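Halvorsen Tabletop & Party Boards > Kids and Games > Cup colors for the drinks station, need opinions

lislow_mama
ok so block party is coming up in May and I got put on the drinks station plus the sorting game for the little kids. Idea is two big cups at the back of the table, tape on the table for where stuff goes, kids carry a can from the tape to a cup. Lime cup = recycle, gray cup = trash. Need to order plates and napkins to match by Tuesday so tell me now if the colors are bad. Budget is 65 dollars for all of it, already spent some.

gridley_pete
Lime and gray is fine. Blue for recycle is what every kid knows tho. Why lime

lislow_mama
because Trurano had lime in stock and not blue lol. 100 small ones for drinks in the same green, the big ones are just for the game

tapeitdown
how far apart are you setting them? we did one with buckets at the school thing and had them way too close, everything went in the wrong one. Pics?

lislow_mama
sure. White table, white wall, red and blue tape. Cups are near the back

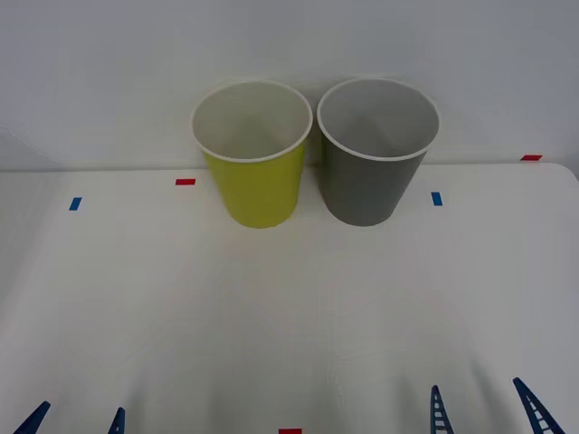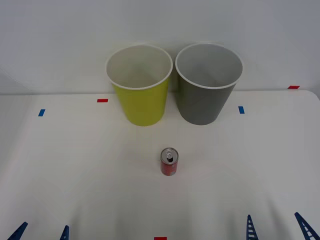
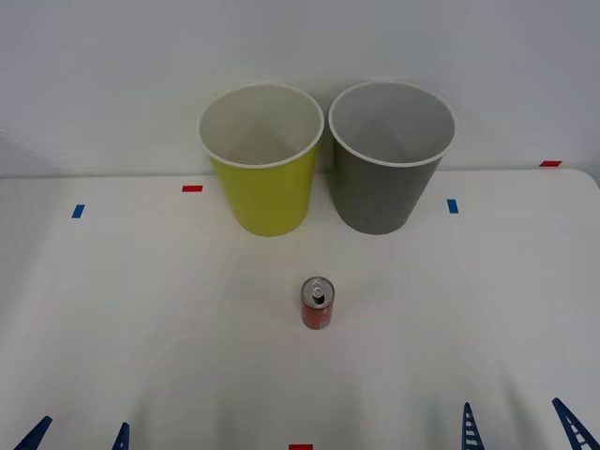
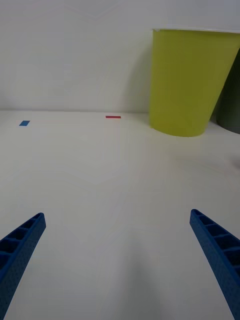
Re: Cup colors for the drinks station, need opinions

tapeitdown
yeah too close. rims are just about touching in the ones with both cups. A four year old is going to drop it right in the middle and it'll roll off the back. Put the lime one out by the blue tape on the left and the gray by the blue on the right. You already have the tape there, use it

gridley_pete
Disagree. Close is good for small kids, short arms. The problem is they're too far BACK. They can't reach that. Pull both forward to where the red can is and start the can at the front edge

tapeitdown
then the big kids win in two seconds

gridley_pete
its not a race its sorting

Su-bin Pyo
I ran this at the library summer kickoff, 185 kids signed up. Do NOT use full cans. Ours were full, one got dropped, seam split, sticky floor all afternoon. Empty and rinsed, tape over the opening so nobody sticks a finger in. Also put something heavy in the bottom of each cup, a bag of dry beans works. They tip the second a kid leans on the rim

lislow_mama
oh beans is good. have beans

mrs_dunleavy
I like the lime against the white, very cheerful! The gray looks like an office. Could you do a Hinolard sticker on it, they have the big smiley ones, or just let the kids draw on it with marker before you start

gridley_pete
gray is trash, its supposed to look boring

mrs_dunleavy
Well I dont want boring at a party Pete

tapeitdown
back to the tape. 2 colors of tape and neither one matches a cup. what does red mean, what does blue mean? If I was five I'd be looking for a red cup

lislow_mama
red was start and blue was going to be where you stand?? I kinda changed my mind halfway thru. so there's leftover red ones that mean nothing

tapeitdown
pull those up. One color for start spots and thats it. Then if you want, green tape under the green cup, gray duct tape under the gray

Su-bin Pyo
Agree with this. And use painters tape, the shiny kind took the finish off our table. Test a corner the night before

gridley_pete
painters tape comes up the first time somebody drags a sleeve over it. Used it at the fall one, gone by noon

Su-bin Pyo
Press the ends down with a spoon. Ours lasted from 10 till pickup at 3

lislow_mama
ok so plan. Cups apart but also forward (you both win), beans in the bottom, empties only, red tape for start, green and gray under the cups. Ordering lime napkins, 200 pack, and white plates. Will let the kids draw on the gray one, sorry Pete

gridley_pete
whatever. get a second can at least, line is going to be long with one

mrs_dunleavy
I have a whole bag of empties in the garage, will rinse them and drop off. Do you want the lids of the yogurt things too or just cans?

lislow_mama
yes to lids! those can go in the trash one. porch is fine, anytime before 6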